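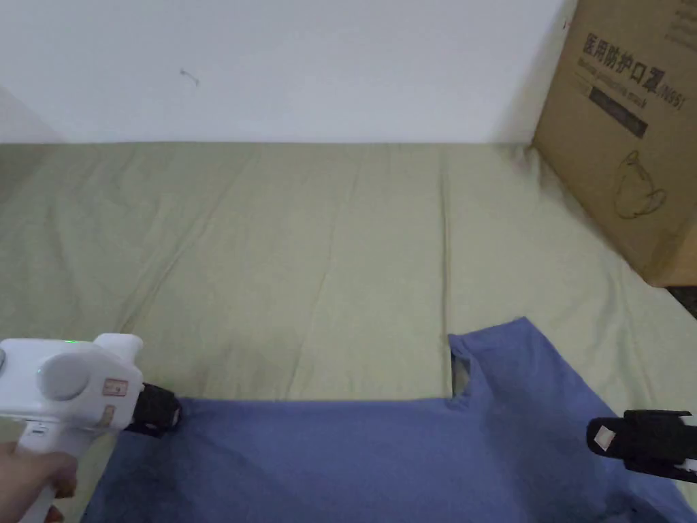
A flat surface covered with green fabric, with a cardboard box resting on it.

Kombo opened its textile lending library in February with 132 lengths of cloth, most of them given by households in the district. The collection has since grown to 167, and the waiting list for popular pieces runs to several weeks. Samah Helmy, who manages the collection, spoke with us about how it is run.

Ms. Helmy explained that members may borrow up to 19 yards at a time for school plays, community dinners and sewing classes. "People assume we lend costumes," she said. "We lend the cloth before it becomes anything. It has to come back uncut, and that is the first line of the agreement."

Members may baste or pin a piece, but machine stitching is not permitted. Ms. Helmy acknowledged that the rule has drawn complaints. "Sewing teachers would like it relaxed. I understand the request, but needle holes in a tight weave do not close, and the next borrower inherits them."

Cotton and linen are washed on return. Wool is aired and brushed by Kojo Quansah, a former tailor who also repairs worn edges. Mr. Quansah said that storage causes more damage than use. "A fold left in one place for a year will weaken the fiber," he said. "We refold everything on a different line each season - it is dull work, and it takes two afternoons."

The library has applied to Bratent for support to buy rollers for its longest pieces. Membership is open to residents and local groups, and applications are accepted at the front desk until 4 p.m.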